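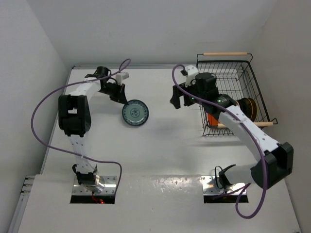
A **dish rack**, also called a dish drainer or drying rack, is an open frame in which washed plates, bowls, cups and utensils are set to dry in the air. Racks are placed beside a sink, on a nearby table or inside a wall cabinet. The most common household form is a wire basket with upright dividers that hold plates on edge.

## Construction

Most racks are made of steel wire, welded at the crossings and then coated with plastic or enamel. Black and white coatings are the usual choices. Uncoated stainless steel is also sold and lasts longer, though water spots show on it more readily. Wooden racks, often built as two folding frames joined by dowels, remain in use in smaller kitchens.

The spacing of the dividers determines what a rack can hold. Narrow slots suit flat dinner plates, while deep plates and bowls need a wider gap or must be placed in every second slot. The Burketti rack, a folding design, has 10 plate slots and 2 side rails for cups. The larger Lykkegaard model replaces one row of slots with a flat shelf for pans.

Many racks are supplied with a tray to collect water. Trays with a sloped floor and a spout empty directly into the sink – flat trays have to be lifted out and poured.

## Use

Plates are generally loaded from the back of the rack to the front, with the largest pieces first. Each plate stands on its rim and leans against the divider behind it, all facing the same direction. Glasses and cups are placed upside down. Knives are kept in a separate holder with the blades pointing down.

Plates with printed or painted decoration call for some care. Ornament is often concentrated in a band along the rim, the part that touches the wire, and a small medallion may be set in the center of the plate. Decoration applied over the glaze can wear where it rubs against bare metal. Decoration under the glaze is better protected. The household writer Omar Abou Jaoude recommends coated wire for both kinds.

## Cleaning

Mineral scale collects where water stands, chiefly at the feet of the rack and in the corners of the tray. It can be removed by soaking the parts in diluted white vinegar for 10 minutes and rinsing them well. Where the coating has chipped, the steel beneath will rust and may stain dishes. Bellix and Fliltley both sell replacement tips for the ends of the wires, the places where coatings usually fail first.

## See also

- Dishwashing
- Plate rack
- Tableware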